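So the Musus policy finally has 1,661 demos behind it, and Bukola reckons we could have stopped at 1,580. Maybe! I'm still retraining to find out.
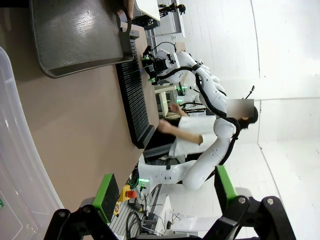 My bet this month is that the wrist view does most of the work. I masked the other cameras for 60 rollouts and it barely noticed. It even copes with the shine on the bottom of that metal tray — I'd have sworn glare would sink it. Next up is the ribbed black rack, all those thin slats, which I'm dreading a bit.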